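Rapport de projet – Module « Travail et techniques »
L'atelier de tri de Widinex après l'arrivée des bras : qui fait quoi, et qui le dit
Candela Tejada et Ramiro Urquijo
Version rendue le 25 février 2018

1. Le terrain

Widinex démonte et trie de petits sous-ensembles électroniques pour des clients qui préfèrent ne pas savoir combien de vis contient leur produit. Nous y avons passé les demi-journées que notre emploi du temps laissait libres, munis de blouses trop grandes et d'une grille d'observation qui n'a pas survécu à la première matinée.

Le poste étudié s'appelle Kavudance dans les documents internes et « la table » partout ailleurs. Deux bras y travaillent au-dessus d'un plateau métallique et de bacs jaunes. Les pièces arrivent en vrac : cartes, fils, petits moteurs. Jusqu'en octobre, le même travail se faisait à la main, sur des établis que l'on a gardés au fond de l'atelier et qui servent maintenant à poser les manteaux.

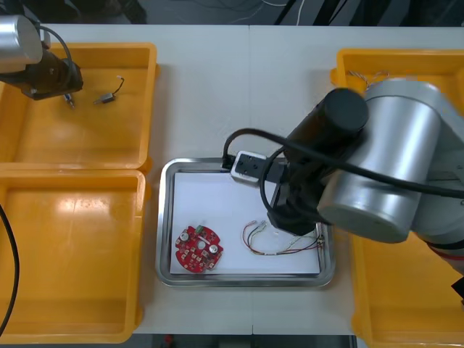
La direction présente l'opération comme une suppression des tâches pénibles. Noelia Carrasco, opératrice, ne conteste pas le mot pénible. Elle fait seulement remarquer que ses poignets vont mieux et que c'est désormais son dos qui proteste, à force de se pencher sur la table pour regarder travailler quelqu'un d'autre.

2. Ce que la machine ne prend pas

Le cahier des charges, rédigé avec l'intégrateur Gallardo, compte 67 pages. Les fils y occupent un paragraphe. Or les fils ont été le principal sujet de conversation pendant notre séjour : ils sont souples, ils s'emmêlent, ils se ressemblent tous. Une carte a le bon goût de rester là où on l'a posée.

Les opératrices ont donc inventé un travail qui ne figure nulle part. Avant chaque série, elles étalent les faisceaux sur une feuille de papier, connecteurs du même côté. Elles appellent cela « coiffer ». Nous avons cherché le terme dans les fiches de poste : il n'y est pas, et le temps correspondant non plus. Yolanda Manzano, responsable de l'atelier, admet que la question « remontera ». Elle n'a pas précisé vers où.

Autre cas, les boîtes en plastique translucide. Leurs reflets changent avec l'éclairage, et chacun dans l'équipe a sa théorie sur l'inclinaison à leur donner. Deux théories incompatibles étaient appliquées le même jour, par deux collègues parfaitement cordiales.

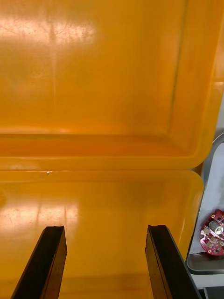 3. Les savoirs et la prime

Nous avons distribué un questionnaire sur l'ensemble du site et recueilli 141 réponses. Presque 100 d'entre elles mentionnent spontanément la surveillance des machines comme une fatigue nouvelle. Notre question portait sur la cantine, ce qui donne une idée du besoin de s'exprimer.

Le logiciel Pramance enregistre les arrêts et leur attribue une cause, choisie dans un menu. « Intervention opérateur » est la plus commode, donc la plus fréquente. Sur le papier, l'humain devient ainsi la première source d'interruption d'un poste qu'il passe sa journée à remettre en route. Nerea Villanueva, déléguée du personnel, a demandé que le menu soit revu – on lui a proposé une formation au menu.

4. Limites

Nous n'avons pas pu observer l'équipe de nuit ni rencontrer les personnes parties avant notre arrivée. Les entretiens ont eu lieu près de la table, parfois interrompus par elle. La grille d'observation figure en annexe, dans l'état où nous l'avons retrouvée.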